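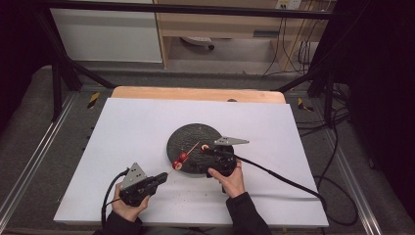

Abteilung Robotik und Handhabung, Standort Gallberg

Neue Arbeitsregeln für Aufnahmen mit handgeführten Greifern

Seit Juni gilt in unserer Abteilung eine neue Fassung der Arbeitsregeln für Aufnahmen, bei denen eine Person die Greifer selbst in den Händen führt. Sie ersetzt das alte Merkblatt, das noch aus der ersten Phase des Projekts Varia stammte und an mehreren Stellen nicht mehr zu unserer Arbeit passte. Der Text ist 3 Seiten lang und hängt an jedem Arbeitsplatz aus.

Der wichtigste Punkt betrifft die Kabel. Jedes Kabel, das von einem Greifer wegführt, soll seitlich vom Arbeitsplatz zum Boden gehen und darf den Weg zwischen den beiden Händen nicht kreuzen. Auf dem Boden werden lose Kabel vor Beginn der Schicht zusammengelegt und außerhalb der Lauffläche geführt. Die gelb-schwarzen Markierungen neben dem Gestell dürfen nicht überklebt oder zugestellt werden. Wer eine beschädigte Markierung bemerkt, meldet es bitte am gleichen Tag.

Neu ist auch ein Abschnitt über Lebensmittel. Bei Aufgaben wie dem Bewegen von Spießen mit Obst- oder Gemüsestücken wird auf einer hellen, glatten Unterlage gearbeitet. Krümel und kleine Reste werden nach jedem Durchgang entfernt, und die Backen der Greifer werden vor dem Wechsel zu einer anderen Aufgabe gereinigt. Lebensmittel, die einmal mit einem Greifer berührt wurden, dürfen nicht mehr gegessen werden. Spieße mit gesplittertem Holz sind auszusortieren.

Für die Personen an den Greifern gilt: enge Ärmel, kein Schmuck an den Händen und nach 30 Minuten eine Pause. Diese Pause ist verbindlich, auch wenn eine Serie noch nicht beendet ist. Die Serie wird dann im Protokoll als unterbrochen eingetragen und später fortgesetzt. Eine Aufnahme, bei welcher der Spieß aus den Backen rutscht, wird nicht gelöscht, sondern mit dem entsprechenden Vermerk gespeichert.

Die Regeln wurden gemeinsam mit der Firma Flarero erarbeitet, die uns bei der Arbeitssicherheit berät. Als Grundlage dienten 161 Einträge aus den Protokollen des letzten Halbjahres. Die meisten davon betrafen verrutschte Kabel und unvollständige Angaben zur Reinigung.

Unser Partner Adeleke übernimmt die Regeln ab Herbst für seine eigenen Arbeitsplätze. Bis dahin sammeln wir Rückmeldungen. Vorschläge können in die Liste neben dem Eingang zum Labor eingetragen oder an das Sekretariat der Abteilung geschickt werden. Eine englische Fassung ist in Vorbereitung.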